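The Bell of Tikine

Rosalba Rizzi had prayed for her brother every evening since March.
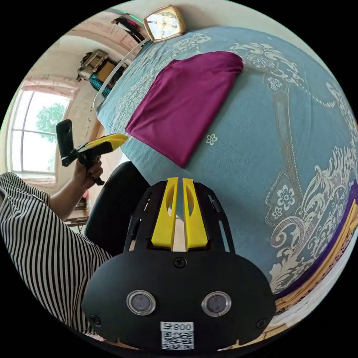 She prayed in the kitchen, with the soup on the stove, and she asked always the same thing, that he would write from Brurnura.

"Maybe God is tired of my voice," she told the priest.

Father Plelis was closing the church windows. "Did you write to him?"

"He left. He should write first."

The priest said nothing and gave her the key of the bell tower to hold while he looked for his coat.

That night she let the soup burn. She had written three pages.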